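23/10/2018

Rahel Steiner has a key to the Birthorpe workshop and I have a key to the Birthorpe workshop, and between us we have managed to lose the good hex driver in a room the size of a two-car garage. So the evening began with both of us on our hands and knees under the bench. We found a pencil, a washer I had blamed her for, and a bag of something that used to be trail mix. The driver was in my coat.

We got going late, then. The plan for this week, written on the whiteboard in Rahel's handwriting so that I can't argue with it, is "ARM PUTS CPU IN. ARM PUTS RAM IN. NO CRYING." I had moved the tower to its side on the slatted table before dinner and run a bead of tape along the table where the case should sit, so that next time we don't have to spend an hour finding out it moved by the width of a fingernail. She says tape is not a fixture. I say tape is a fixture with low self-esteem.

The first thing was checking the approach height over the memory slots. I had been carrying an offset in the script that I no longer believed in, and I wanted to see the thing come down slowly before I trusted it near anything with pins.
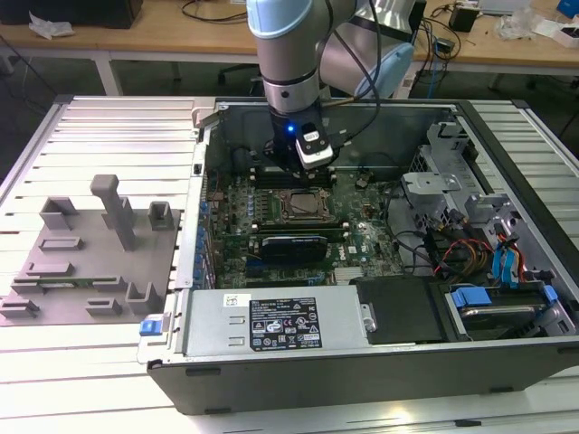
Checking height over the memory slots. Socket still empty, nerves less so.

It looked fine, so naturally we didn't believe it. Rahel made me take it back up and bring it down again at a tenth of the speed, and then again, while she crouched at table level with one eye shut like somebody judging a putt. Offset is now whatever she said it was. I wrote it in the notebook and also on the back of my hand, where it will be gone by breakfast.

The Olano code deserves a paragraph of complaint. Olano is what we call the script that does the moves, after the street Rahel lived on when she wrote the first version, and it shows its age about as well as I do. There's a variable in there called "nudge" and another called "nudge_real" and a third called "nudge_no_really." I asked which one the arm listens to. She scrolled for a long time and said, "Tonight, the second one." I've started a cleanup branch. I started a cleanup branch last December too.

Then the processor. I had been dreading this part and pretending I hadn't, mostly by reorganizing the screws. A memory stick will take a certain amount of rudeness. A socket won't, and I'd rather not learn what a new board costs. We agreed on rules: one hand on the stop button at all times, no talking to whoever is holding it, and no coffee on the table (this one is aimed at me and has a history). 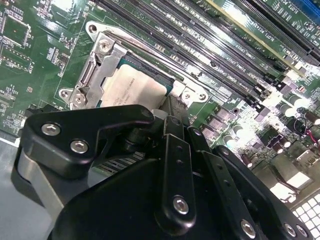
The stop button is on a long cord, so whoever holds it can sit, and I sat. I am better at holding a button than at most of what goes on in that room. Rahel read the steps out loud from the laptop in the voice she uses for assembly instructions, very flat, no judgment in it, and I kept my thumb where it was supposed to be and thought about how I used to do this job with my fingers in less time than it takes to say "retention lever."

That's the question my brother asks every time, by the way. Why build a machine to do what you can do by hand in two minutes? I don't have a good answer. I told him once it was for the learning and he said that for the same money I could have learned Portuguese. The fair answer is that Rahel and I bet each other we could, and neither of us is the type to let a bet die of natural causes.

Grip has been the sore point since summer. The bare fingers were too slick for anything flat, and we went through rubber bands, a cut-up bicycle tube, and a sticky mat from Westeo that left a film on everything it touched, me included. What we have now is black wrap on both fingers with a little flap left sticking up at the top of each, and the chip stands upright between them with its silver face showing, pressed from both sides. The flaps bother me. I keep wanting to trim them, and Rahel keeps taking the scissors away, on the grounds that the last time I trimmed something we printed it again.
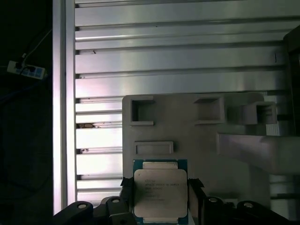 The plate is version 2, and I am allowed to be smug about it, having drawn it myself. Version one had lovely sharp corners and would not let go of anything you put in it. For this one I rounded the upper corners and gave the pockets proper raised walls, and put the shallow slot in with a thin rim that took me three evenings and looks like it took ten minutes. It's a plain light gray, the only color we had left. Rahel wanted orange. She can buy the orange.

We argued about the order of operations over cold noodles. Her view is memory first, since it's the easy one and gets you in a good mood. My view is that a good mood is exactly what you don't want near a CPU socket. We tossed the washer for it, there being no coin, and then had to decide which side of a washer is heads. I lost, I think. She called it very quickly.

Kaewmanee, which is the laptop, chose that moment to install its updates. It sat at 100 percent for a good while with the fan howling, which seemed like a long time to be finished. I labeled some cables. I labeled one of them "cable." 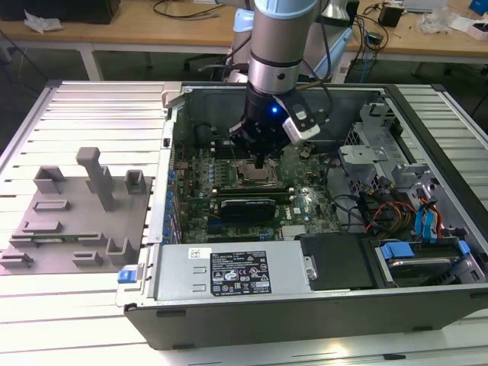
I want to log every attempt from now on, good or bad, on one sheet, with the offset and the speed and who was holding the button. My target is 100 attempts before the holidays. Rahel pointed out that at our present rate this puts the holidays somewhere in the spring. She drew up the sheet anyway, with a column for remarks, and has already filled in the first remark, which concerns my coat and the hex driver.

To do: new wrap before the old one starts to peel. Find out what is humming on the left side of the bench. Rename nudge. Bring a coin.

Home late. Offset already washed off my hand, so I hope I can read the notebook.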